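Speaker notes: Teaching a club to teach an arm
Brisa Solís, Janano after-school robotics club
Spoken length with questions: 23 minutes

Opening

Say hello, say where I'm from. Janano is a club for high school students. We meet after school in a classroom we share with the art department. I run it with one other adult. This talk covers one project, the block project, which ran from the start of the school year to December.

Ask for a show of hands: who here runs a club, who coaches a competition team, who is a student. If mostly coaches, spend less time on the setup and more on the data part.

What the students set out to do

The task is called the Nonodance task, after the regional contest we enter. The rules say the arm has to build a given flat shape out of colored cubes inside a marked area on the table. Cubes start outside the area. The arm can move one cube at a time. Points for the right color in the right spot, and points off for any cube left touching the line.

The students picked it because the parts are cheap and a run is short. I agreed because you can see at a glance if a run went well.

Each student drives the arm by hand first and records the moves. The recordings are what the arm learns from later. By December we had 494 recordings that we kept.

Slide: reaching for a cube

Most of our early trouble was in the reach. Students would come in fast, stop late, and nudge the cube with a fingertip before closing on it. I asked them to slow down over the last bit and open the gripper all the way first. 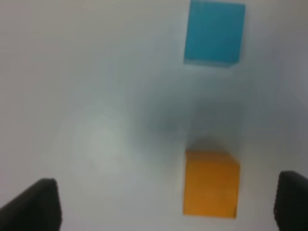
The other habit we had to break was picking whichever cube was nearest. In the recordings the order matters. If one student always starts with the blue cube and another starts with whatever is close, the arm gets mixed lessons. We wrote the order on the whiteboard and left it there all term: corner first, then the one beside it, then the one behind it.

Pause here. Ask if anyone has run into the same thing with driver practice.

How we ran a session

One student drives, one resets the cubes, one writes the log. They switch every 40 minutes. The person resetting has the hardest job because the starting spots have to change from run to run. Left alone, people put things back where they found them. A tenth grader wrote a short script that calls out new starting spots, and that fixed most of it.

The log has the run number, the shape, the driver, and a column for notes. The notes column was the most useful part. Typical entries: "bumped it," "let go too high," "crossed the line and came back."

Slide: the target shape

The shape we trained on is an L made of three cubes, two in the row and one behind. Blue goes in the corner, orange to the right of it, teal behind the blue. The spare cubes stay on the table outside the marker line, so the arm has to learn to stop when the L is done.
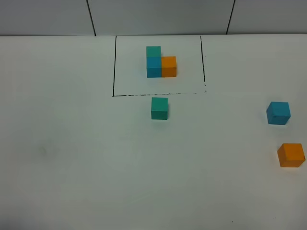 Why keep spare cubes on the table at all?
The contest does it, and without them the students had no way to tell if the arm knew it was finished or had just run out of cubes.

More on this if there is time. Our first trained version kept going after the L was complete and tried to add a fourth cube. We went back and recorded runs where the driver finishes, backs the arm off, and holds still. That helped.

Mention the marker line. Dry-erase marker rubs off under sleeves. We redraw it when it gets too thin, and we use a cardboard template so it lands in the same place.

Slide: backing off

Students want to stop recording the second the last cube is down. I ask for a clean exit: fingers open, arm away from the shape, nothing in the gripper, then stop. It adds a few seconds to each run.

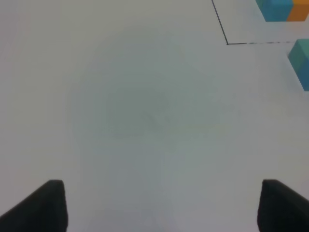

How long before a new student can record runs worth keeping?
Two meetings for most of them, if they spend the first one resetting cubes and watching someone else drive.

What we'd change

We had 2 laptops and one of them could not keep up with the cameras. We lost most of October to that. Check the slow machine first.

We trained too late. The students recorded for weeks before anyone tried the result. Next year we train a rough version after the first few sessions, even if it does badly, so they can see which habits it copies.

Two other clubs are working on the same task, Mösli and Stenance. We traded logs with Mösli in the fall and found they name the shapes differently, so agree on names before you trade anything.

Closing

Thank the school for the room. The log sheet and the cardboard template are on the handout table, take a copy. Questions until they turn the lights up.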